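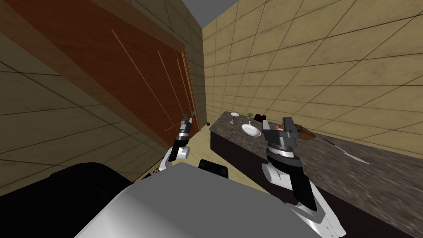
Puerta de madera, azulejos beige y encimera de granito moteado.

Inicio · Recetas · Cosas mías · Archivo · Contacto

Tiempo de lectura: 3 minutos

Os debía esta entrada desde febrero, cuando unas cuantas me escribisteis preguntando por la masa madre y yo contesté a todas que sí, que ya lo contaría con calma (y luego pasó lo que pasa siempre, que se me fue el mes entero entre catarros y papeleo). Pues venga, vamos con ello.

Mi masa se llama Muvel, y va ya por su tercera vida. La primera se me murió en la nevera durante unas vacaciones, la segunda la metí en el horno sin acordarme de que estaba allí levando tan tranquila, ¡qué disgusto!, y con esta llevo siete meses de convivencia bastante feliz. Le doy de comer los viernes por la noche, harina integral y agua templada, y el sábado a las 7 ya estoy en zapatillas mirando a ver cuánto ha subido.

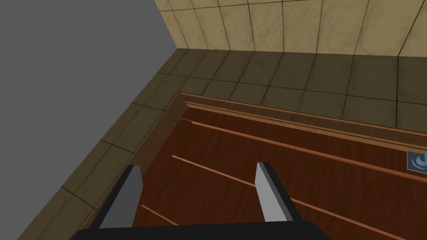
Lo que más me ha cambiado el pan, y mira que he leído libros, ha sido dejar de tener prisa. Antes seguía la receta con el reloj delante y me salían unos ladrillos tremendos. Ahora toco la masa, la dejo otro rato si la noto tirante y me voy a tender la ropa. El último lo hice con 217 gramos de harina de centeno, que era lo que quedaba en el paquete, y el resto de trigo, y salió con una miga húmeda y un poquito ácida que nos duró hasta el martes.

La próxima vez quiero probar con nueces, o con higos secos si encuentro. Si alguna tiene una buena proporción, que me la deje en los comentarios, por favor.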